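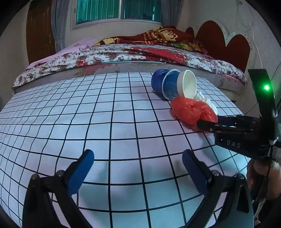 Keredix insulated cups, set of 3: review

I wanted to dislike these less than I do. Keredix says its cups keep coffee "properly hot" through a long morning, and Arkeck, the store I bought mine from, repeats the claim without saying what temperature counts as proper. After 11 weeks of daily use I still couldn't tell you.

What I can tell you is that my old Sidari mug, which cost less and makes no promises, did just as well. I filled one of each at breakfast and drank from both two hours later. Both were lukewarm. The lid on the Keredix does seal tighter, I'll give it that, but the rubber ring had picked up a sour smell by the second week and washing didn't shift it.

Cleaning

The box says dishwasher safe. The leaflet inside says top rack only, low heat, no tablets with bleach - so read the leaflet. I went back to washing by hand, mostly with a bottle brush.

The makers also boast of 300 wash cycles in testing. Whose dishwasher, and with what detergent? I wrote to ask in September and got a coupon.

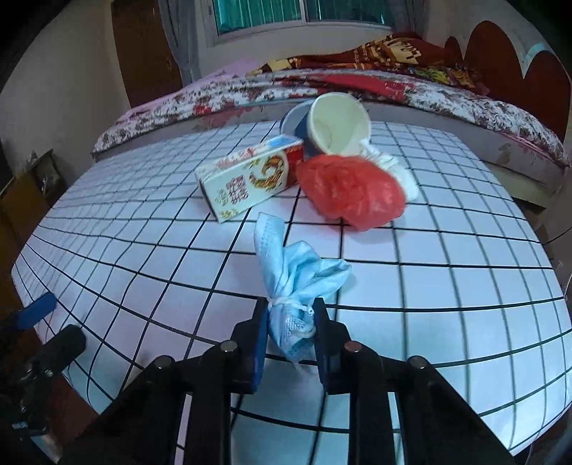
Light blue disposable mask, ear loops twisted around the middle.

Value

Arkeck charges extra for spare lids and doesn't stock the rings alone, so a smelly seal means a whole new lid. Holmgren sells a plainer cup with a ring you can replace for pocket change. I'd start there.

Score: 2 out of 5. The handle is comfortable.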